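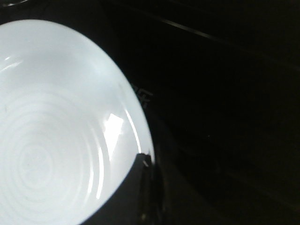
Chapter 4
Bowls, and what we think we know about them

Ask a room of first-year students how a bowl was made and most will answer within seconds. If it has rings inside, it was thrown on a wheel. If it is smooth, it came out of a mould. Both answers are repeated in shop catalogues and on museum labels, and neither is safe.

Rings are the weaker clue of the two. A potter's fingers do leave a spiral as the clay turns, and a spiral can survive under a glaze. But a plaster mould can be cut with the same lines, and a factory can press thousands of bowls that look as though somebody leaned over each one. Many thrown bowls, on the other hand, have been scraped so clean inside that no trace of the hand is left. A ribbed inside tells you that the surface is ribbed. Anything beyond that needs more evidence.

The Galtport kitchen survey, which we will return to several times in this book, is a useful warning. Its organizers recorded 1,091 household bowls and sorted them by how their owners believed they had been made. "Handmade" was a popular answer. When Kyrylo Kushnir went back to a batch of 50 and looked at the foot, the wall thickness and the underside of the rim, he was willing to confirm the owner's belief in fewer than half. He was careful to add that he could not disprove most of the others either, a point that tends to get dropped when the survey is quoted.

Colour causes similar trouble. White is treated as the absence of a choice, and students often write "plain white" and move on. Put two white bowls side by side near a window and one will usually look blue, grey or cream beside the other. Some of that is glaze, some is the clay underneath, and a good deal is the light. Shine is worse still. A bright patch on the wall of a bowl moves when the lamp moves, yet we have marked plenty of notebooks in which it was drawn as a flaw.

This chapter sets out a slower way of looking. Section 4.1 deals with the rim and section 4.2 with the inside wall. Section 4.3 covers the foot, the part most people never turn over to see. Section 4.4 takes up the Hadari and Jirano workshops, whose wares are regularly confused, and asks whether the usual tests for telling them apart are worth much. We have our doubts.

Before you start, choose a bowl from your own cupboard and write down how you think it was made. Keep the note - you will need it for the exercise at the end of section 4.3.

Key terms: rim, lip, wall, foot, throwing rings, press moulding, glaze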